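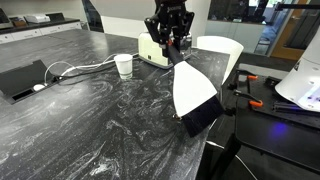 The hand brush, the marble-look table, the toaster behind.

04/09/2019

Quick one, no time. Crumbs again!! Wiped this table 3 times yesterday with a cloth and all it does is smear. So, brush. Black bristles, white head, gets right up to the edge. Dark top with white swirls hides everything untill you lean on it. Paper cup goes next, then the cables, they loop all over and I hate sweeping round them. Toaster tray is a job for October. Ok, gotta run.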